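Conjunto de mesa Zostix: prato raso de bordo levantado e petiscos de brincar

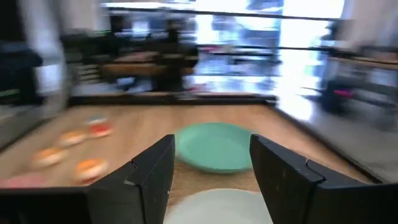
Página alterada pela última vez em 25 de dezembro de 2018

Fabricante: Zostix
Distribuição: Skultlow
Referência: 712
Preço: 50 euros
Texto: Dilani Sikder

Um prato é um prato, e quem vende pratos a cinquenta euros o conjunto devia ter de explicar porquê. A Zostix explica pouco. A caixa fala de "experiência de mesa completa", expressão que tanto dá para uma toalha como para um restaurante. Nesta página ficamos pelo que se consegue verificar com as mãos e com algumas semanas de uso.

O prato

O prato verde-água é a peça de que toda a gente gosta e, na nossa opinião, a única que justifica alguma conversa. É redondo, pouco fundo, com o bordo levantado a toda a volta. Sobre uma mesa de madeira clara destaca-se bem, mais do que o branco, e para quem arruma brinquedos ao fim do dia isso tem a sua utilidade. O catálogo chama à cor "lagoa serena". É um verde-menta puxado ao turquesa e chega.

O bordo segura as peças pequenas quando a criança leva o prato de um lado para o outro com cuidado. Se o levar a correr, segura menos. A Zostix garante "estabilidade em qualquer situação" e não diz em que situações experimentou. Pedimos os ensaios em fevereiro e ainda estamos à espera.

Há também o prato branco, vendido com o mesmo elogio. Serve para o mesmo. A diferença de cor ajuda quando duas crianças querem cada uma o seu, e não ajuda nada quando as duas querem o verde. Quem comprar para uma sala com várias crianças faz melhor em pedir tudo na mesma cor, coisa que a Skultlow só aceita em encomendas de 8 conjuntos para cima.

Os petiscos

São peças pequenas e redondas, umas alaranjadas, outras com vermelho, outras claras. Hambúrgueres ou bolachas? Pusemos a pergunta a vários adultos e as respostas dividiram-se. As crianças resolveram o assunto depressa: de manhã eram bolachas, à tarde eram hambúrgueres, e uma vez foram rodas. O folheto promete "realismo surpreendente". Realismo não diríamos. Surpreendente, conforme a expectativa.

A falta de pormenor acaba por jogar a favor do conjunto. Uma peça que só pode ser um morango cansa mais cedo do que uma coisa redonda cor de laranja. Não acreditamos, porém, que tenha sido essa a intenção de quem desenhou, e o preço devia refletir a simplicidade.

Espalhadas pela mesa, as peças ocupam mais espaço do que se espera. Numa mesa com rebordo ao fundo ficam ao menos travadas desse lado. Numa mesa lisa contem com idas ao chão.

O que o fabricante diz e o que achamos

"Estimula a partilha." Estimula a discussão sobre quem fica com as peças vermelhas. A partilha aparece depois, com um adulto por perto.

"Cores que não cansam." As nossas ainda não desbotaram, o que ao fim de poucas semanas prova muito pouco.

"Arrumação em segundos." Só se alguém tiver guardado a caixa. O encaixe interior é de cartão e o nosso rasgou-se na segunda semana. Passámos tudo para um saco de pano e não voltámos atrás.

"Compatível com toda a linha Jesent." A linha Jesent é uma série de cozinhas de brincar da mesma distribuidora. Compatível quer dizer que os pratos cabem em cima do balcão. Também cabem em cima de qualquer outro balcão.

Limpeza

Pano húmido e pouco detergente. A caixa não traz indicação sobre a máquina de lavar loiça e, quando perguntámos, a resposta veio em duas versões: a loja disse que sim, a distribuidora disse que preferia que não. Ficámos pelo pano. As peças pequenas secam melhor espalhadas do que amontoadas.

Comida a sério nos pratos? A embalagem chama-lhes brinquedo e não fala em uso alimentar. Enquanto não houver indicação escrita, não os usaríamos para servir lanche nenhum.

Comparação

O conjunto Begum custa menos e traz um prato de bordo mais baixo. Perde nas corridas e ganha na pilha, porque ocupa menos altura no armário. As peças de comida são mais reconhecíveis e, pelo que vimos, ficaram esquecidas mais cedo. Para uso em casa, com uma criança, escolhíamos o Begum e guardávamos a diferença. Para uma sala, o bordo do Zostix pesa um pouco mais na balança, mas só um pouco.

Peças avulsas

A Skultlow vende pratos soltos, sem caixa. Petiscos soltos não vende, e são justamente os petiscos que desaparecem. Alun Voyle, do apoio ao cliente, respondeu-nos que a possibilidade "está a ser estudada". A mesma frase vinha na resposta anterior.

Disponibilidade

O armazém indica uns 890 conjuntos em stock, número que não mexeu desde que seguimos a página deles e em que, por isso, confiamos moderadamente. Os portes não estão incluídos no preço. Devoluções só com a caixa intacta, incluindo o tal encaixe de cartão: abram com jeito se tiverem dúvidas.

A nossa posição

Compra aceitável em promoção, cara ao preço normal. O prato verde-água é bom. O branco cumpre. Os petiscos divertem mais do que o folheto merece. Se a Zostix responder ao pedido dos ensaios, acrescentamos os resultados nesta página.

Ver também: cozinhas Jesent; conjunto Begum; sacos de pano para arrumação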